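## 4. Sorting the fruit

Now the good part! By this stage the cloth is down and everything has been tipped out of the shopping bags, so you can get your hands on the fruit and decide what goes where. Simin Najafi worked out this order for the Murarine table guide in September, and I still love doing it.

1. Spread the fruit across the cloth with a bit of space between pieces. A heap hides the soft ones.
2. Pick up each piece on its own and turn it right round. Look at the stem end first, then the underside.
3. Put tomatoes and plums to one side. They bruise before anything else does, and a kiwi dropped on a ripe tomato makes a real mess of it.
4. Keep the small round fruit together in a clear clamshell box, lid open while you work.

Tomatoes, citrus and small round fruit over the plaid cloth:

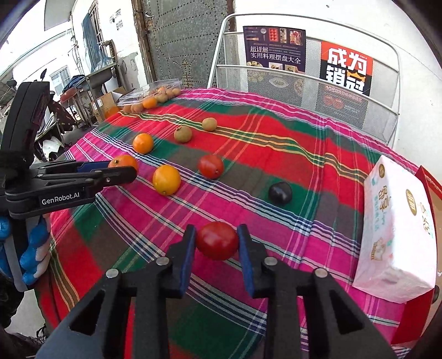
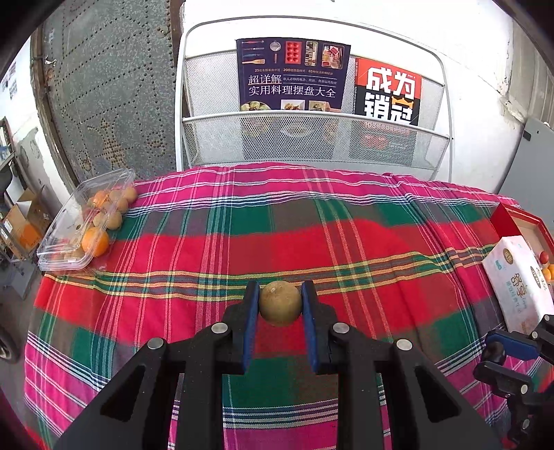

5. Set out the tray last. Large citrus goes in first as a base – then fill the gaps with whatever is small and bright.
6. Leave 2 finger-widths clear at the rim so that people can lift a piece out without the rest rolling off.

**Note:** A tray for 16 guests takes one layer and a bit. If you find yourself building a third layer, start a second tray, it looks so much more generous anyway!

**Caution:** Don't wash fruit that you are going to store. Wash it just before serving and dry it well, kiwis included (the fuzz holds more water than you'd think).

**Caution:** Anything split or leaking goes straight to the kitchen for jam or sauce. Check its neighbours too.

Fatemeh Ranjbar's quick method for firm kiwis is in section 6, along with the paper bag trick for plums. Allow about 100 grams of fruit per person if there is a cake as well, more if there isn't.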